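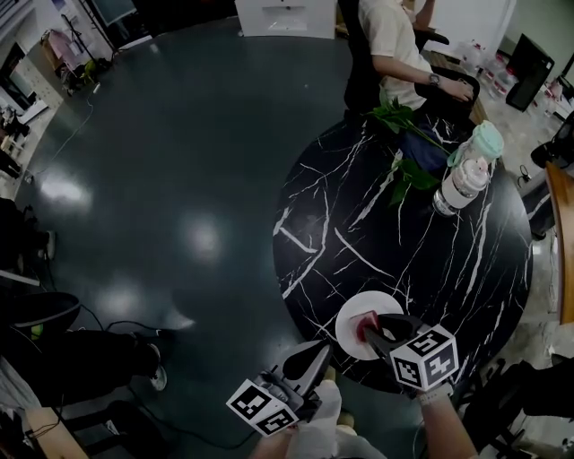
Hand-held grippers on hire

Pakthorpe now offers its paired hand-held grippers to laboratories and colleges on a monthly basis. Each gripper carries a marker cube, by which the software follows the movement of the operator's hand, and the fingers are suited to small items at table height. The kit, sold under the name Drundilia, weighs 587 grams per hand.

During our trial in July, two operators recorded 224 short tasks and 43 had to be repeated, mostly where a cube had been turned away from view. Training took one morning. Hire costs £116 a month, with delivery from the Buvthorpe depot charged separately.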